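# Clurkik

A command-line tool that turns a folder of plain-text recipes into a shopping list, sorted by the aisle you'll be standing in when you realize you forgot something.
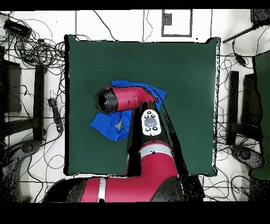
I wrote the first version one evening because my previous system was texting myself single words. "Cumin." "The other beans." Clurkik is an improvement on that in most respects. It has been rewritten once since then, mostly to remove opinions I used to hold about spinach.

## Install

You need Python 3 and a terminal. Clone the repo, then:

```
pip install .
clurkik --help
```

On Windows it runs, but the fraction characters come out as boxes in the older console. If you can live with "□ cup butter," carry on. Otherwise pass `--ascii`.

## Usage

Put your recipes in a folder, one per file. A recipe looks like this:

```
title: lentil soup
serves: 2

2 cups lentils
1 onion
1 tsp cumin
salt
```

Anything after a line with only dashes on it is ignored, so that's where the cooking instructions go, along with any remarks about whoever gave you the recipe.

Then:

```
clurkik list recipes/ --people 3
```

Quantities get scaled to the number of people. Scaling rounds up for things you can't buy part of, such as eggs and cabbages. It does not round salt. Salt is printed as "salt" and you are trusted with it.

### Options

| Flag | What it does |
|---|---|
| `--people N` | Scale every recipe to N people |
| `--have FILE` | Skip anything listed in FILE |
| `--store NAME` | Use the aisle order for that store |
| `--ascii` | Plain characters only |
| `--merge` | Add up the same ingredient across recipes |
| `--no-merge` | Don't, for people who like to see who needs which onion |

`--merge` is on by default. If you pass both, the last one wins and you get a mild warning.

## Store files

A store file is a list of aisles in walking order. Two are included: `mirneo.txt` and `vustard.txt`, after the two supermarkets near me. The Vustard one was correct until May, when they moved the rice next to the pet food. I have updated it. They may move it back out of spite.

```
produce: onion, carrot, cabbage, garlic
dry: lentils, rice, flour
cold: milk, butter, eggs
```

Ingredients that don't match any aisle end up at the bottom under `wander`. Tahini is in there permanently. I have found it in three different places in Mirneo and I no longer commit to an answer.

## Units

Clurkik knows 19 units. It can convert between cups, tablespoons and teaspoons, and between grams and kilograms. It will not convert cups to grams, as that depends on what's in the cup, and the one time I tried, it told me to buy a sack of flour for a birthday cake.

"Handful," "knob" and "glug" are accepted and passed through untouched. "Can" is treated as a unit unless it comes first on the line with no number, in which case it's read as an ingredient called "can." This is a bug. It's been a bug for so long that one of the tests depends on it.

## Known problems

- "Green onion" and "scallion" are different things as far as the tool is concerned. Add both to your store file.
- Ranges ("1-2 carrots") always take the higher number. You'll own a lot of carrots.
- The plural code thinks the singular of "hummus" is "hummu." See `plurals.py` if you enjoy that sort of thing.
- Recipes pasted from websites often have invisible characters in them. If a line is skipped for no reason, retype it.

## Contributing

Patches are welcome, store files especially so. Please run the tests first:

```
python -m pytest
```

If you're adding a unit, add a test with it. If you're adding a unit from your grandmother's notebook, say how big her cup was.

Please don't open an issue asking for meal planning. The last thread went on for ages and ended in an argument over whether toast is a meal.

## Thanks

Kartini Ginting wrote the merge code and was polite about what it replaced. The parser borrows its approach from Tjoa, an older label-printing script of mine that never printed a label straight.

## License

MIT. The recipes in `samples/` are free to use as well. The lentil soup is fine. The cabbage one is in there to test the rounding, and I wouldn't cook it.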